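How Robots Learn by Being Shown

At the Tovine learning center, a robot is taught by a person who guides it by remote control. The person moves two hand controls, and the robot's arms follow. A computer saves each movement as a lesson.

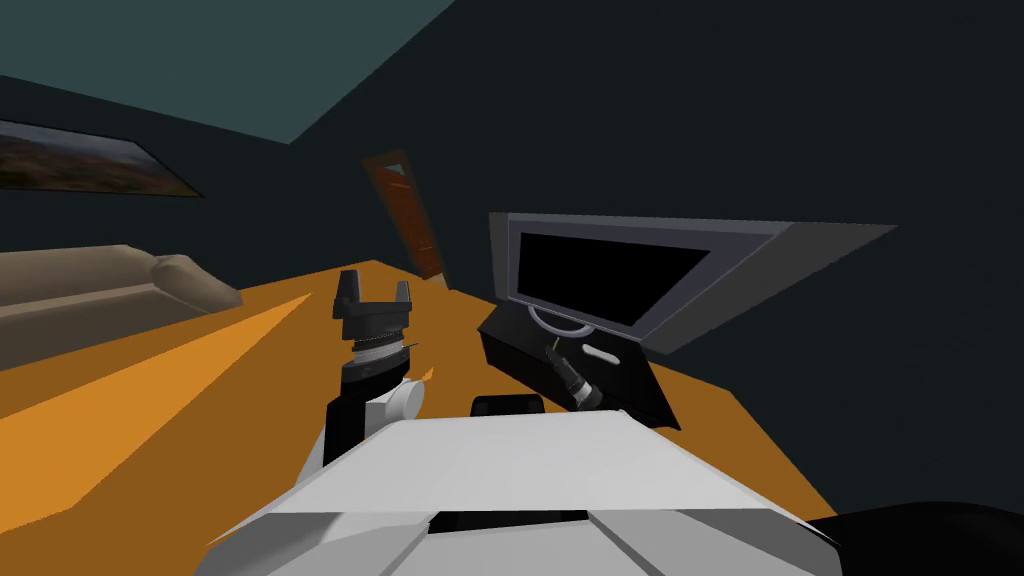 Why does the robot need to see a task more than once?
One lesson shows only one way to do the job. Objects may be moved to a new spot, so the robot studies many lessons. For one tidying task, the center saved 571.

Many lessons are first given in a computer-made room, where nothing can break.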